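Stestanau Soft Grip Kit with wrist camera

167 shares | 6 comments

The Stestanau kit is a two-finger gripper for small robot arms, sold together with a camera that sits at the wrist. It is made for people who want to pick up household things of uneven shape: toys, fruit, cushions, packed clothes. The kit weighs more than 1,396 grams with the mounting plate, so please check the payload of your arm before you order.

The fingers are exchangeable and you need only one hex key for the work. We deliver the kit with the standard pair, and a wider pair can be ordered from our shop in Druvham.
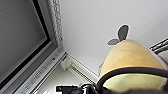
The camera turns together with the wrist, and for this reason your software must accept a picture at any angle. If the arm points up to a ceiling or toward a window, we recommend to fix the exposure by hand - the automatic mode is slow when the light changes. The driver, called Jirkach, has a setting for this on its first page.

Cable length is 5 meters. A longer cable is possible, but then the camera needs its own power supply.

Orders go out from our store in Luik, usually in the same week. August orders can take longer. Spare finger pads are sold in packs of 6 and fit also the older version of the gripper.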